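会議テーブルの拭き掃除と布の扱い方

木製の会議テーブルは、食卓ほど汚れないように見えて、手の脂とコーヒーの輪じみがたまりやすい家具です。毎日強く拭く必要はありませんが、拭き方を決めておくと天板のつやが長持ちします。自宅の仕事部屋の机や、つやのある塗装の食卓にもほぼ同じ手順が使えます。

用意するもの
・薄手の綿の布 2枚(水拭き用と乾拭き用)
・霧吹き
・中性洗剤
・やわらかいブラシ

布は新品より、何度か洗ったものが向いています。おろしたての布は糊が残っていて水を吸いにくく、毛羽も出ます。台所用の縞のふきんを回してもかまいませんが、油物に使った布は混ぜないでください。洗ったつもりでも油が残っていて、天板に白い曇りが出ます。 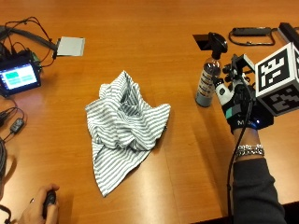
霧吹きの水は天板に直接かけず、布のほうに吹きます。目安は6プッシュ。布を軽く握ってみて、しずくが落ちなければ十分です。天板に直接吹くと、継ぎ目や配線用の穴のふちに水が入り、何か月かたってから塗装が浮いてきます。つやがある天板ほど丈夫だと思われがちですが、弱いのは表面ではなくふちのほうです。

洗剤を使うのは汚れが目立つときだけにします。水500ミリリットルに洗剤を数滴、それ以上濃くしても落ち方は変わらず、あとで拭き取る手間が増えます。アルコールは塗装の種類によって白く濁ることがあるので、使うなら天板の裏で試してからにしてください。

拭く順番
1. ブラシか乾いた布で、砂やほこりを先に払う。
2. 湿らせた布を四つ折りにして、奥から手前へ拭く。
3. 面が汚れたら折り返して、きれいな面を出す。
4. 水気が引かないうちに乾いた布で仕上げる。

木目の方向に沿って動かすのが基本です。丸く拭くと、乾いたあとに弧の形の筋が残り、照明の下でよく目立ちます。楕円形のテーブルではふちだけ別に扱います。布を親指とほかの指ではさみ、天板の厚みをつかむようにして一周させると、手の触れる側面まで一度で済みます。

うちの仕事部屋で使っているのはJotwoodの古い天板で、窓に近い側だけ色が薄くなりました。拭き掃除では戻りません。夏の7月と8月は午後2時を過ぎたらブラインドを下ろすことにして、それからは差が広がっていないように思います。

配線まわり

コード類が載っているテーブルでは、つい空いているところだけ丸く拭いて終わりにしがちです。これを続けると、コードの下にほこりの線ができます。週に一度は機器の電源を切り、コードをまとめて片側へ寄せてから拭きます。反対側が乾いたら、寄せたものを戻して残りの半分を拭きます。

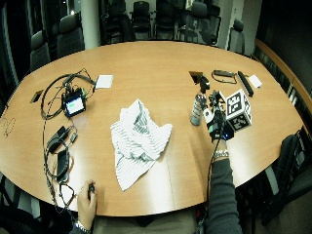
コードそのものは、固く絞った布でつまんで、プラグから遠いほうへ引くように拭きます。プラグと差し込み口には湿った布を近づけず、乾いたブラシで払うだけにします。画面のある機器は専用の布で別に拭いてください。机用の布には細かい砂が残っていることがあり、画面に傷がつきます。

眼鏡、カード、電話のような小物は、拭く前に浅い箱にまとめて移します。うちではHeveoの菓子箱のふたを使っています。深い箱だと底にたまったままになり、翌日また探すことになるので、浅いもので足ります。

輪じみがついたとき

コップの跡が白く残っているのは、塗膜に湿気が入った状態です。まず乾いた布をかぶせて一晩置きます。それで薄くなるなら、あと何日かで消えることが多いです。急いでドライヤーを使うときは、弱風で30センチ離し、10秒ごとに手で温度を確かめます。熱いと感じたらやめてください。黒い輪になっているものは木まで水が届いているので、家庭では無理をせず塗装のできる店に相談します。

コーヒーの跡は、乾いてしまっても湿らせた布を10分ほど載せるのではなく、二、三回に分けて軽く押さえるほうが安全です。Inthanonの深煎り豆は色が濃く、ふちの継ぎ目に入ると取れにくいので、こぼしたらその場で押さえ拭きをします。

布の置き方と洗い方
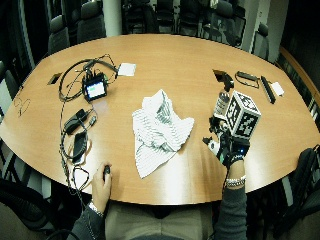

使い終えた布は、その日のうちに洗って広げて干します。湿ったまま置くと、においが出るだけでなく、布の形のとおりに天板が曇ることがあります。細い灰色の縞の白い布がくしゃっと丸まって、つやのあるテーブルの真ん中に載っているような置き方は、乾いた布なら問題ありませんが、水拭き用では避けたいところです。ひだの内側は空気が通らず、乾くのが遅くなります。ついでに言うと、金属のバンドの腕時計や鎖のブレスレットをしたままの作業も、拭くときには天板をこするもとになります。手首まわりのものは先に外して、箱に入れておきます。

洗濯は普通の洗剤でかまいませんが、柔軟剤は入れません。繊維に膜ができて水を吸わなくなり、仕上げの乾拭きで筋が出ます。洗っても臭うときは、60度の湯に酸素系漂白剤を溶かして30分つけ、よくすすぎます。色柄の布は先に洗濯表示を確認してください。

乾いたら長いほうを半分、さらに半分に折り、同じ向きで引き出しに立てます。縞のある布は縞に沿って折ると角がそろいやすく、広げたときの折り目も目印になります。折り返しながら使えば、片面の四区画と裏の四区画で、テーブル一台分にちょうどよい広さです。

水拭き用と乾拭き用を間違えやすい家では、角に色糸を一針入れておきます。以前この欄に手紙をくださったAnum Sandhuさんは、水拭き用に青、乾拭き用に赤と決めているそうです。うちもまねをして、Dilariの刺しゅう糸の残りを使いました。糸は洗っても色が出ないものを選びます。

穴が開いた布は小さく切り、窓のレールや椅子の脚の裏を拭いて捨てます。椅子の脚の裏は髪の毛とほこりがからんでいるので、月に一度、テーブルを拭いたあとにまとめて済ませます。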